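Pustau gripper trials

The Pustau gripper trials are a series of comparison tests of robot grippers and wrist cameras for picking up wire harnesses and small electrical parts. They are run at the Putetier workshop on a fixed table layout with two robot arms. The trials take their name from the Pustau controller, which drives both arms and records the results. They are mainly known for the side-by-side comparison of the Tamard parallel gripper and the Ivanyshyn adaptive gripper.

Background

Robots handle rigid parts well when the part always arrives in the same position. Wire harnesses are harder. A harness changes shape each time it is put down, its branches cross over one another, and a terminal at the end of a short wire may point in any direction. The weight of the connectors also pulls the rest of the harness into a new shape once it is lifted.

Before the trials began, Putetier had chosen grippers by their rated force and stroke, figures taken with solid test blocks. These gave little guide to how a gripper would do with loose wire. The first round was set up in March to compare grippers on the parts themselves, in the bins they would be kept in.

Setup

Both arms work over a white table. Parts are kept in shallow yellow plastic bins on the left and right sides, and a steel tray in the middle receives the parts that make up a set. A set combines a round circuit board with harnesses and a small wired component. The boards are stiff and fairly easy to find with a camera, so they serve as a check on the arm and controller. Most of the differences between grippers show up on the harnesses.

Each arm carries a small camera at the wrist. A fixed camera watches the table as a whole. The controller uses the fixed view to choose a bin and the wrist view for the final approach.
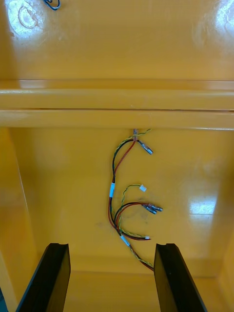

The final approach is the part of the cycle where most attempts are lost. Glossy plastic throws back the overhead light as bright patches, and an early version of the detection software sometimes took these for metal terminals. Shorter exposure removed most of the false readings but made black wires harder to separate from shadow. The settings now in use are a compromise, and the lamps were later moved farther to the side.

Finger position matters as well. With the fingers spread, the tips take up the lower corners of the wrist view, and anything behind them has to be judged from the last clear picture or from the fixed camera.

Grippers tested

Tamard parallel gripper. Two flat fingers move in a straight line toward each other. The fingers can be changed without taking the gripper off the wrist. It holds a bundle firmly at one point and is easy to model, but it needs the wires to lie across the fingers and tends to push a stiff bundle ahead of it when it comes in at a poor angle.

Ivanyshyn adaptive gripper. The fingers are jointed and close around the part. It accepts a wider range of approach angles. It is also bulkier, and near a bin wall it often has to stop short.

Both grippers were run with bare fingers and with rubber pads. The pads helped on the boards and made little difference on the harnesses, where a slip was usually caused by catching too few wires.

Method

A full round consists of 800 pick attempts, divided equally between the grippers and finger types under test. Parts are put back in the bins by hand after every 100 attempts, without being arranged. An attempt counts as good if the part is lifted clear, carried to the tray and released there with no other part moved out of its bin. A part that is dropped and picked up again counts as a failure.

The controller logs finger width, motor current and arm position through each attempt. Width has proved the more useful signal for thin wires, as the current hardly changes when only one or two strands are held.

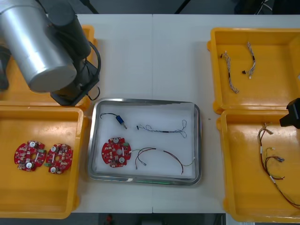
The trial table with the parts bins on either side and the steel tray between them.

Results

On the boards the two grippers scored nearly the same. On thin harnesses the Tamard did better, mostly through its narrow fingers, which could reach down to the floor of a bin. On the thicker branched harnesses the Ivanyshyn led, but its advantage disappeared when the harness lay close to a wall.

Gripping near a label or sleeve gave better results than gripping bare wire with either model. The controller was changed after the second round to look for such points first. Picks by the terminals were dropped from the plan, as bent terminals could not be used again.

Later rounds

Putetier has completed 4 rounds. The third compared two wrist camera angles, and the steeper one was kept. The fourth repeated the gripper comparison with new detection software, which raised the scores of both models and left their order unchanged. Two-arm picks, with one gripper lifting a harness and the other steadying its free end, have been tried outside the scored rounds.

See also

Bin picking
End effector
Wire harness
Eye-in-hand camera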